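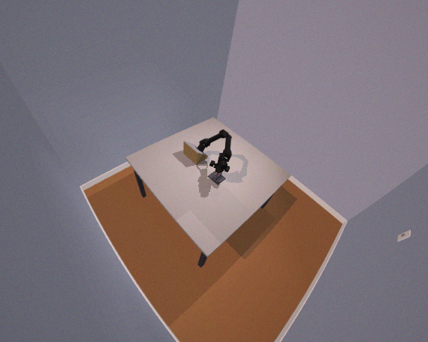

Budget für kleinen Tischroboter – was habe ich vergessen?

Gefragt von Fiona Munro, 2020-08-15
263 Aufrufe, 2 Antworten

Hallo zusammen,

wir sind eine kleine Werkstatt und wollen im September einen Roboterarm bestellen, der Kleinteile von einer festen Ablage aufnimmt und in einen Karton legt. Den Ablauf habe ich vorab simuliert: quadratischer Tisch, Arm auf der Platte, Karton daneben, Aufnahme auf einem grauen Feld in der Tischplatte. Greifer von oben, immer dieselbe Stelle.

Der Arm steht mit 2804 Euro im Angebot von Clarport, das ist das Modell Okstead mit einfachem Zweifingergreifer. Bewilligt sind bei uns nur noch 950 Euro zusätzlich, für alles andere. Der Tisch wäre vorhanden, ein Rechner auch.

Meine Fragen:
Reicht das für Montage, Kabel, Not-Halt und Ersatzteile? Und sollte man den Greifer gleich in der besseren Ausführung nehmen oder erst einmal mit dem einfachen anfangen? Mit der Simulation bin ich so weit, dass ich Positionen und Abstände ändern kann, falls das für die Planung hilft.

Danke schon mal
Fiona

Hamish Kerr

Kommt darauf an, ob die Teile wirklich immer gleich liegen. Wenn ja, nimm den einfachen Greifer und lass dir einen zweiten Satz Finger mitliefern. Wenn nein, brauchst du eine Kamera, und dann ist dein Zusatzbudget wahrscheinlich weg.

Zu den Posten, die in Angeboten gern fehlen:

Befestigung. Ein Arm auf einem leichten Tisch bringt alles ins Schwanken. Bei uns mussten wir eine Stahlplatte unter die Tischplatte schrauben und die Beine am Boden verankern. Vorher die Traglast vom Tisch klären.

Not-Halt und Absicherung. Frag Clarport, ob der Taster im Lieferumfang ist. Auch bei einem kleinen Arm muss eine Risikobeurteilung gemacht werden, und wenn das bei euch niemand kann, kostet es extern Geld. Das würde ich als Erstes anfragen, davon hängt ab, ob du einen Schutzzaun oder eine Haube brauchst.

Strom. Wo ist die nächste Steckdose, und läuft das Kabel quer durch den Gehweg? Ein Kabelkanal ist billig, muss aber auf die Liste.

Versand und Zoll. Bei mir kamen 73 Euro Versand dazu, die im ersten Angebot nicht standen.

In deinem Modell steht der Karton ziemlich dicht an der Schulter vom Arm. Das würde ich noch ändern, bevor du die Tischgröße festlegst. Lass den Arm in der Simulation einmal den ganzen Weg vom grauen Feld bis über den Karton fahren und schau, wie weit er dabei ausholt. Ein voller Karton muss ja auch getauscht werden – dafür braucht jemand Platz zum Hingreifen, ohne über den Arm zu langen.

Fürs erste Jahr würde ich außerdem etwas Geld für Ersatzfinger und Kabel zurückhalten.

Morrison

Würde ich gebraucht kaufen. Wir haben einen Etum seit zwei Jahren, läuft. Software war dabei.

Kommentar von Fiona Munro

Danke euch beiden. Den Karton rücke ich weiter weg und rechne die Wege neu. Wegen Not-Halt und Risikobeurteilung habe ich bei Clarport nachgefragt, Antwort steht noch aus. @Morrison: Gab es beim Etum noch Garantie, und wo bekommt ihr Ersatzteile her?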